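Home > About Us > Who We Are

About Treltstead

Treltstead started with a stack of bowls that wouldn't dry. Our founders ran a lunch counter on Panganiban Street, and every evening the clean bowls went back on a solid shelf and sat in their own puddles until morning. They drilled some holes in a spare panel, stood it up off the counter, and were so pleased with themselves that they made 2 more for the neighbors!

We still work on the same small subject, which is where bowls go when you aren't eating out of them. Our shelves are raised and perforated, so air can get in underneath.
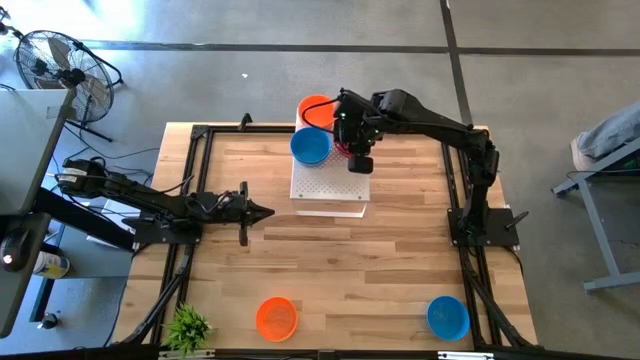

Marisela wrote to us that her shelf holds the cereal bowls by the sink and she has stopped keeping a dish towel under them, although she would love one that fits a narrower counter. We hear that wish a lot, and the narrow shelf is on our bench now.

These days there are 9 of us, and we supply 224 shops and kitchens, with Truvmont as our home range and Drulex as the heavier one for cafes and schools. We're fussy about the height of the legs and the spacing of the holes, and we'll happily talk about either for longer than you planned. Stop by on a Monday if you're in the area – the kettle is usually on. 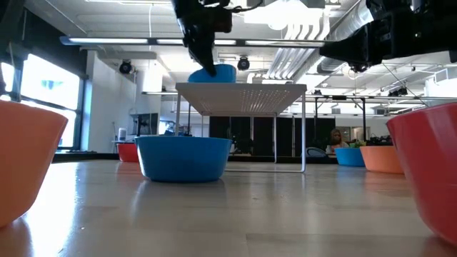

White perforated shelf on wire legs, with bowls in blue, red and orange.

Filed under: Our Company, Kitchen Storage

Recent posts
Choosing a shelf for a small counter
Stacking bowls without chipping the rims
What's new in the Truvmont range
Drulex care and cleaning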